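The last repair counter in Nonthorpe

Kettles, mostly. Kettles and toasters, and in August, fans. Kausar Siddiqui keeps them on steel shelves behind the counter with a paper tag on each handle, and the tags are color-coded in a way she explained to me twice and I still didn't get. Yellow is waiting for a part. Blue might be waiting for the customer to pick up the phone.

She has run the shop on Marwat Street for 31 years. Before that it was her uncle's, radios and TV sets, and there's still a tube tester under the bench that she won't sell. Two people have offered. One drove in from Veldale with cash in an envelope.

"I told him it works and I use it," she says. Does she use it? "Twice last year."

I went down on a wet morning expecting a sad story, to be frank. Small shop, cheap imports, rent going up. Some of that is there. The rent did go up. But there was a line at the door when I arrived, four people and a stroller, and the man in front of me was holding a stand mixer against his chest like a cat he'd pulled out of a tree.

Why now? Prices, says Kausar. A decent mixer costs what it costs and people look at the old one and think, well. Also the county's new drop-off fee for small appliances, which everyone complains about and which has been very good for business.

She logged 1,663 jobs last year, all in pencil, in ledgers. The year before it was 826. She had to read me that second number again becuase I thought I'd written it down wrong.

So she hired. Zeeshan Bugti is 24 and came to her from a phone shop, where he swapped screens all day and was bored out of his mind. He does the electronics now – boards, timers, anything with a display. Kausar does motors and heating elements and won't be argued with about either.

They disagree about glue. Zeeshan thinks a cracked housing can be glued and sent home. Kausar thinks glue is a way of seeing the same customer again in six weeks, angry. The compromise is that he can glue lids.

The real trouble is parts. Half the job is the phone. A thermostat that used to come in a little bag of ten is now sold only with the whole base attached, and the base is riveted shut, and the price is most of a new kettle. Kausar has a drawer of thermostats pulled from dead machines, sorted by a system that lives in her head. Zeeshan has been trying to get it into a spreadsheet since winter. He has reached the letter D.

Screws are another one. Three-sided heads, five-sided heads, heads with a pin in the middle so your driver won't seat. She has bought or ground down a bit for every one of them and they hang on a board over the sink. "Somebody sat in an office and chose that screw," she says. She says it a lot.

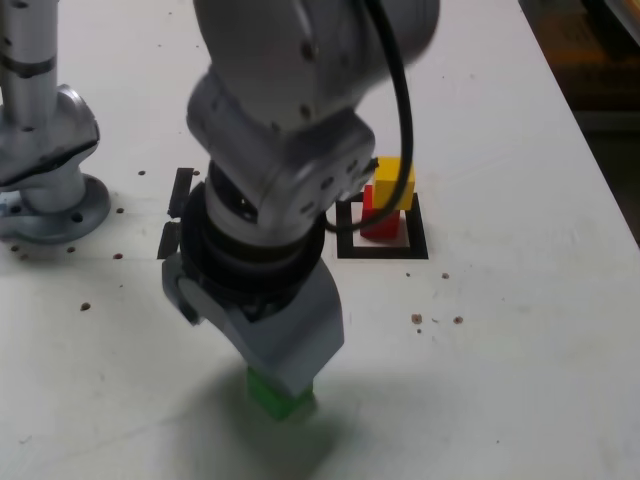 Kamran Usmani
Staff Writer, Home & Money

What do you pay? Less than I guessed. The bench fee is flat, you pay it when you drop off, and it comes off the bill if you go ahead. A cord swap is done while you wait. A mixer with stripped gears is maybe a week, longer if the gear has to come from overseas. If she thinks it isn't worth fixing she says so, fast, sometimes before you've put it down.

Jawad Tanoli has been a customer since the radio days. He was in to collect a floor fan. Third repair, same fan. His daughter bought him a new one, quiet, with a remote, and he gave it to a neighbor. "I sleep to the noise of this one," he told me, and carried it out to the car with the cord draged behind him.

Some numbers don't work and Kausar is open about it. Irons lose money. Hair dryers lose money. She does them anyway if the person came on the bus.

There's talk of a second counter, inside the hardware store out in Veldale, Saturdays only. Zeeshan would run it. He wants to. Kausar hasn't said yes and hasn't said no, and changes the subject to the drop-off fee.

My own toaster went in while I was there. Lever wouldn't stay down. Crumbs on the magnet, she said, and turned it over above the trash can and gave it one smack. No charge. I got a yellow tag to keep.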